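Multichannel Studio at Ledanier: Frequently Asked Questions

Last revised in April. Questions are grouped by topic. Composers with an accepted residency should read the sections on formats and delivery before they travel.

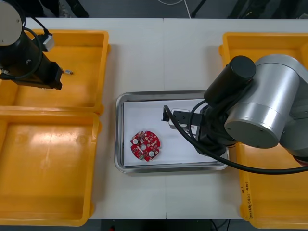
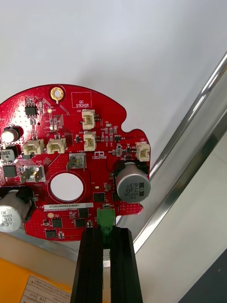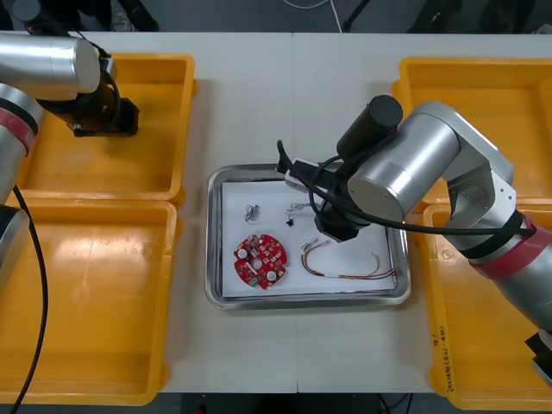
GENERAL

What is the studio for?

The studio supports the composition and rehearsal of fixed-media and live electronic works for more than two loudspeakers. It is not set up for band recording or for mastering commercial stereo releases. Requests of that kind are returned without review.

Who can apply?

Composers, sound artists and performers who work with electronics. No degree is required. Students may apply if their school confirms in writing that the residency does not overlap with exams.

How long is a residency?

The standard period is 16 days, including setup and removal. Extensions are granted only when the next slot is empty, and must be requested before the end of the first week.

Is there a fee?

There is no application fee. Accepted composers pay a deposit of 300 dollars, returned after the room check. The deposit is kept in full if a residency is canceled after the schedule has been published.

Can two people share one residency?

Yes. Submit a single application with both names and state who will sign the loan agreement. Only one deposit is taken. Both people receive door codes.

ROOMS AND LOUDSPEAKERS

What is the difference between the Zuria room and the Bitivley room?

Zuria is the main room. It has a ring of 8 loudspeakers at ear height and a second ring of the same size overhead, for 16 channels in total. Bitivley is an editing room with a four-channel system and one desk. Most composers edit in Bitivley and move to Zuria to set levels and check movement between speakers.

Can the loudspeakers in Zuria be moved?

The lower ring can be moved. The upper ring is fixed. If you move any speaker in the lower ring, return it to the floor marks before the end of your session and run the alignment routine. The delay and gain values stored in the processor apply only to the marked positions.

Is there a subwoofer?

There are two, fed from a separate bus. They are not bass-managed by default. If your piece has no dedicated low-frequency channel, you can turn on bass management in the processor preset called ZURIA_BM. Write down which preset you used, as the concert hall will ask.

What is the reverberation time in Zuria?

Short. The room is treated to be close to dry above the low mids. Pieces that sound balanced here often sound too wet in a church or a gymnasium. Allow for this when you print reverb into your files, or deliver the reverb as a separate stem.

What listening level should I use?

Each loudspeaker is calibrated with band-limited pink noise at the center seat. The reference position on the monitor controller is marked in white. Work at or below it. The limiter ahead of the amplifiers is locked and cannot be changed by residents.

SOFTWARE AND THE GEBRETSADIK PATCH

Which software is installed?

The main computer has two audio workstations, a visual patching environment, a text-based synthesis language and a set of spatial panning tools. The current version list is posted inside the studio and sent to residents on acceptance. Versions are frozen for the whole season.

What is the Gebretsadik patch?

It is the house diffusion patch. It takes up to 16 inputs and routes them to any loudspeaker group, with fader control from the console. Scenes can be stored and recalled with crossfade times. It was written for concert use and is kept simple on purpose: there is no Doppler, no room model and no automation recording.

Do I have to use it?

No. You may route directly from your own software to the interface. For the closing concert, however, all stereo works are diffused through the Gebretsadik patch. There is not enough time between pieces to load another system.

Can I install my own plug-ins?

Not on the main computer. Bring a laptop and connect it through the digital patch bay. Set your device to external clock. If you hear periodic clicks, the clock setting is the first thing to check.

Are ambisonic pieces supported?

Yes, up to third order. The decoder for Zuria is loaded on the main computer. Because there are no loudspeakers below ear height, sources placed under the listener will be pulled up to the lower ring. Higher-order files can be played, but the extra channels are dropped before decoding.

FORMATS AND DELIVERY

What file format should I deliver?

Mono WAV files, one per channel, 24-bit, 48 kHz, all of equal length and starting at the same point. Interleaved multichannel files are accepted for ambisonic works only. State the channel order and the normalization in a text file.

How should files be named?

Use your family name, a short title and a channel number with leading zeros, joined by underscores. Do not use spaces, accents or slashes. Channel 01 is the front left speaker of the lower ring. Numbering runs clockwise, then continues in the upper ring from the same position.

My piece was made at 44.1 kHz. Should I convert it?

Yes, before you arrive. Listen to the converted files all the way through. Offline conversion is preferred over letting the playback software do it.

Do I need to leave headroom?

Peaks should stay under -1 dBFS in every channel. There is no loudness target. Do not put a limiter on individual channels to reach a level, as this shifts the image between neighboring speakers when only one of them is being reduced.

Should I supply a stereo version?

One is required for the archive. A stereo mix made by the composer is preferred over an automatic fold-down. The binaural render from the panning tools may be added as an extra file but does not replace the stereo mix.

CLOSING CONCERT

Is the concert mandatory?

It is expected but not required. Tell the office by the end of your first week if you do not plan to present work.

How long can a piece be?

The whole program is limited to 45 minutes of music. When several residents present together, the time is divided evenly unless they agree on another split among themselves.

How much rehearsal time do I get?

Three passes through the piece, plus a line check. Live works with microphones get an extra hour for feedback control and monitor levels. Rehearsal order is the reverse of concert order, so that the first piece is left set up on stage.

Will the concert be recorded?

A stereo pair is placed over the center seat and each input is also recorded dry. You will receive both. The recordings are kept in the archive for study and are not published without a signed release.

PRACTICAL QUESTIONS

What are the opening hours?

Door codes work from 8 in the morning until midnight. Overhead speakers in Zuria are muted after 10 p.m. Bitivley can be used at normal level until closing.

Where should I keep my session files?

On the project drive, in the folder with your name. The desktop is cleared every night. The project drive is backed up once a day, and your folder is removed at the end of the season. Bring your own drive for copies.

Something is not making sound. What should I check?

Check the mute state on the monitor controller, then the preset shown on the processor, then the interface sample rate. If one loudspeaker is silent, swap its line with a neighbor at the patch bay before reporting it. Include the channel number and the result of the swap in your message to the office.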